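Workcell budgeting

Workcell budgeting is the planning of money, floor space and staff time for a robot workcell before any equipment is ordered. It is used mostly by small laboratories, colleges and light manufacturers, where one purchase may take up a full year's equipment funds. The term covers the robot arms and also everything needed to make them usable, such as tables, guarding, tooling, cabling, spare parts and training.

Scope

A workcell budget is normally split into capital items and running costs. Capital items are bought once and kept on an asset register. Running costs include consumables, service visits, software renewals and the labour needed to set up and clear away each job. Some organisations add a third heading for building work, which may include new power circuits, floor fixings or a compressed air line.

The arm is often the largest single line. Buyers who price only the arm tend to run short later in the year, when grippers, mounts and safety hardware have to be paid for from other funds.

Tomitz method

The Tomitz method was set out by Sabine Rathjen and Oddur Bisgaard in a planning guide written for the Tomitz workshop at Riltham. It starts with the task and works back to the equipment. The planner writes down every object the robot will handle, every surface it will work on and every place a person will stand or sit. Prices are filled in only when this list has been agreed on.

The guide divides the list into four groups: arms and mounts, tooling, work surface and operator station. Each group has its own ceiling, and money may be moved between groups only with a written note. A later edition, dated July 16, 2021, added a page on second-hand equipment. 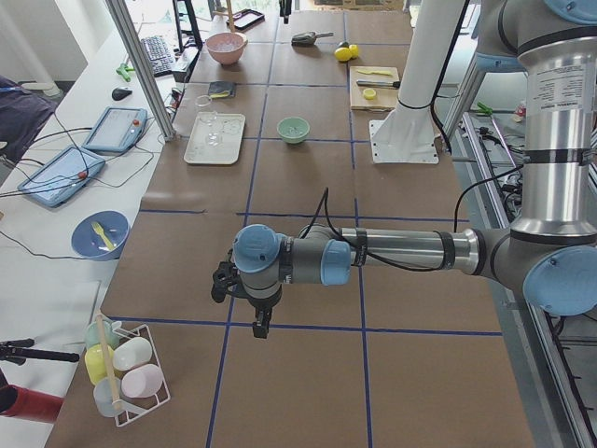
Work surface costs are among the easiest to underestimate. A bare table is cheap, but it has to be stiff enough to carry the arms and large enough for the parts, and its covering has to be renewed. In a kitchen-task cell the table may be covered in brown paper and marked into rectangular sections with blue tape, with lemons, a cutting board, bowls and a drinking glass set out on it. Paper, tape and fresh produce all belong under running costs. The arm pedestal, bolted to the table through a square base plate, is a capital item, as are the gripper and the aluminum framing beside the table. The Riltham guide enters glassware and crockery as consumables and allows for breakage.

Operator station

The operator station is the desk or bench from which the cell is run. Its budget lines include the desk itself, a monitor and stand, a keyboard and mouse, and the teach pendants. Pendants should be listed separately even when they are supplied with the arm, as replacement units and cables are costly and may take a long time to arrive. Emergency stops must be within reach of the operator, and this can affect the choice of desk and where it is placed.

Contingency

Most planners hold back part of the budget for items missed in the first list. In the Riltham guide this is a fixed sum of $2000 for a cell with one arm, plus $1000 for each further arm. Þröstur Lauritsen has criticized fixed sums on the grounds that they take no account of how new the task is to the buyer. He favours a reserve set by the number of objects to be handled.

Purchasing order

Equipment is commonly bought in two stages. The first covers the table, mounts, power and guarding, and the second covers the arms and tooling. The reverse order is possible but can leave arms in storage while their warranty runs.

At Bech, a training centre that adopted the method, Halldóra Vídalín moved the second stage to August so that deliveries would arrive outside the teaching term. The centre keeps its lists in Tollix, an inventory program, under a separate code for each cell.

See also

Asset register
End effector
Life-cycle costing
Teach pendant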